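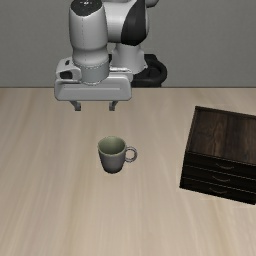 A mug and a dark wooden cabinet on a pale wooden table.

Refinishing a Small Wooden Cabinet with Wiping Varnish

By Tanner Landry

These steps cover stripping, staining and varnishing a tabletop cabinet, the kind used for stationery or sewing supplies. The same schedule works on any piece with a few drawers and flat sides. Allow four days, most of it drying time.

Preparation

Number each drawer on the underside in pencil and remove it. Take off the pulls and bag the screws by drawer. Drawers that look identical often fit only their own opening.

Brush on stripper in one direction and leave it for 35 minutes. Scrape with a plastic scraper, following the grain. Wipe down with mineral spirits and let the wood dry overnight.

Sand the outside with 120 grit, then 180. Do not sand the drawer runners unless they bind. If they do, rub them with a block of paraffin first and test the fit – sanding is permanent.

Staining

Vacuum the surface and wipe it with a lint-free cloth. Apply gel stain to one face at a time, wait 9 minutes, and remove the excess with a clean rag. A second coat darkens the color but hides more of the grain. Dry rags flat outdoors before disposal; oil-soaked rags can ignite if piled up.
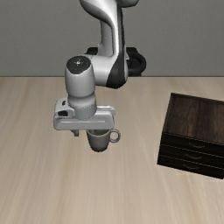
Dark brown cabinet with three drawers, at the right side of the table.

Varnishing

Thin oil-based varnish with an equal part of mineral spirits for the first coat. Later coats take up to one part spirits to three parts varnish. Wipe on thinly and leave 24 hours between coats. Scuff with 300 grit before each new coat and remove all dust.

Three coats are enough for the case. Give the top a fourth. Leave drawer interiors bare or use shellac, as oil varnish keeps its smell in a closed space for weeks.

Reassembly

Refit the pulls by hand with a screwdriver, not a drill. Wait a full week before setting cups or anything heavy on top.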